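Come teach our robot some manners (spring team openings)

Posted 24 February 2022

Hi everyone! I'm Kerubo Nyaga, and I run the student side of the Kashindye project over at Harnthorpe, the low building behind the bike racks with the door that sticks (push, then lift). We've got 3 spots open on the tabletop team for spring and I'd love to fill them before the middle of March, so please read on even if you've never touched a robot in your life.

So what do we do? We're getting a robot arm ready for the Briltmont Challenge, the student contest where your arm has to handle ordinary household chores on a table: open a drawer, put a thing in a bin, move something onto a plate. It sounds easy until you watch it miss a drawer handle over and over. Most of our time goes into running the arm through a task by hand, saving the run, setting everything back up a little differently and going again. We want 100 clean runs of each task before the contest and we are, um, not there yet.

What I need from you: 15 hours a month, mostly late afternoons, and enough patience to do the same thing many times in a row while chatting with whoever's at the desk. You'll drive the arm, reset the table, and write notes on what went wrong. If you can code a bit of Python, great, I'll put you with Wilfredo Dumlao on the software side. If you can't, also great! Two of our best drivers came over from the ceramics club and they have much steadier hands than I do.

The spots are paid. Each one comes with a stipend of $1,800 for the season, thanks to a student grant from Plultel, and you can take it as course credit instead if your adviser signs off. Snacks are extra and mostly pretzels.

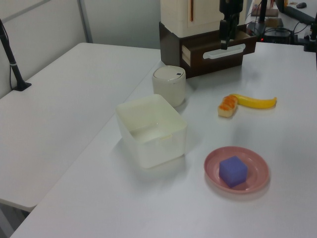 The gripper at the drawer handle, with the bin, the banana, the sushi and the pink plate out on the table.

You'll get a training afternoon first, with Wilfredo or me next to you the whole time, and a short safety talk about where the stop button is and when to use it (early and often). After that you pick your hours on the shared calendar. Long hair tied back, no dangly sleeves, closed shoes.

To apply, send me a few lines about yourself, which afternoons you're free, and one thing you've practiced until you got good at it. Juggling, parallel parking, whatever. No resume needed. Drop it in the Kashindye mailbox at the Harnthorpe front desk or use the form on the club page, and I'll write back to everyone. If you'd like to see the arm before you decide, come by when the lights are on and ask for me or Wilfredo.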